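Notebook, surface sampling bench
December 10, 2025

Wipe comparison, second round. Same plan as the November round: dry steel coupons, harmless Bacillus stock, wipe, extract, plate, count. The question is still which of the two wipes we send out in the mailroom sampling kits. Ogbonna site wants an answer before they reorder, and the November numbers were too scattered to give them one.

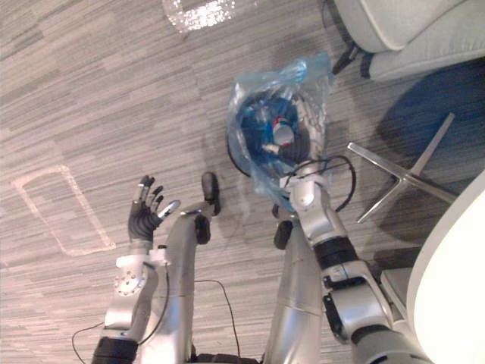
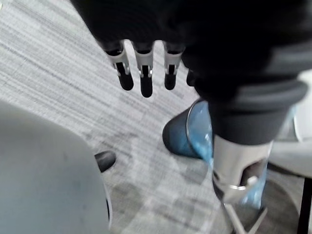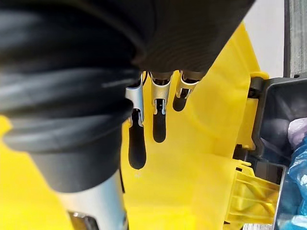

Wipes are the Brullik (foam-backed) and the Nostberg (plain woven). Both pre-wetted with the same buffer, both from unopened packs. Coupons laid out last night in the cabinet, 32 in all, half for each wipe. Loaded each one with a target of 1000 spores from the working dilution and let them dry overnight with the fan off. In November the fan was left on and I think that cost us some of the load before anyone touched a coupon.

Checked the working dilution first. Spread it straight onto agar alongside the coupon set so that we have our own figure for what went on, instead of trusting the stock label. This was missing last time and it made the recovery percentages close to useless, as we were dividing by a number nobody had measured on the day. The load check plates go on the same shelf as the rest and get read at the same time.

Wiping pattern: side to side, fold, up and down, fold, then the edges. I wrote it on a card and taped it to the cabinet glass. Went slowly. The Nostberg folds cleanly and stays folded. The Brullik springs open when you let go of it, and twice I touched the used face to the glove and had to note the coupon as doubtful. Both are marked with a D in the margin of the tally sheet. Leave them in the count for now and run it both ways.

Also noticed the Brullik leaves more liquid behind. You can see a film on the steel after the edge pass, and it beads at the corners. If there are spores sitting in that film they aren't in the tube. Did a follow-up swab on the last few coupons of each type to see what was left. Those swabs are bagged separately and labeled RESIDUAL. Not part of the main comparison.

Extraction as usual, into buffer with the surfactant, vortex, rest, vortex again. The foam floats. It has to be pushed down with a sterile loop or the top half never gets wet. I don't remember having this trouble in November but there's nothing about it in the notes either way. Worth adding a line to the method sheet whichever wipe we pick.

Filtered on the Mastar manifold. Station 2 is slow again. The others drained normally and that one took long enough that I swapped the membrane and then swapped the gasket, with no change. It's probably the valve. I moved everything off it and ran the remaining samples on the other stations, which put us behind but keeps the set clean. Put tape over the station so it doesn't get used by accident. Needs a ticket.

Blanks: one unused wipe of each type, one coupon with no load, one buffer-only through the manifold. All plated.

Incubator was reading normal when I loaded it. Plates are upside down, sorted by wipe, Nostberg on the left.

Early read, late afternoon. I pulled only the pilot plates, which were set up yesterday with leftover coupons to test the dilution. Nostberg pilot came out at 67 percent of load. Brullik pilot was lower, but two of its plates had run together along one edge and I don't trust the counts. Spread too wet, my fault. Not putting the Brullik figure in here because someone will quote it.

Blanks from the pilot were clean apart from a single fuzzy colony on the unloaded coupon plate. It doesn't look like ours (ours are flat, dry and pale with a ragged edge, this one was gray and raised). Called it a mold from the air. Kept the plate in the cold room in case anyone wants a look.

Things to settle before the report goes to Ogbonna:

Whether we report recovery against the measured load or the target load. I want measured. The November report used target, so the two rounds won't line up without redoing that table.

Whether steel alone is enough. Their sorting shelves are painted, and the older bins are a rough plastic that will hold on to spores a lot better than polished steel does. A good number on steel tells them very little about the bins. I'd rather say so in the report than have them find out from a poor result later.

Whether handling counts. If I fumble the foam wipe in a cabinet with a card in front of me, people in full gear with two pairs of gloves on are going to fumble it more. We have no score for that at present. Could be as simple as a tick box for folds that came undone.

Cleanup: cabinet wiped down with bleach, contact time kept, then water, then alcohol. Used coupons into the autoclave load with an indicator strip in the middle of the basket. Strip changed color as it should. Spore ampoule from the same load is in the small incubator, read it with the others.

Low on buffer. Low on the small racks too, most of them are stuck in the cold room under the November plates, and those can be thrown out once the counts have been copied over.

Tomorrow: read the main set first thing, then the RESIDUAL swabs, then call about the valve.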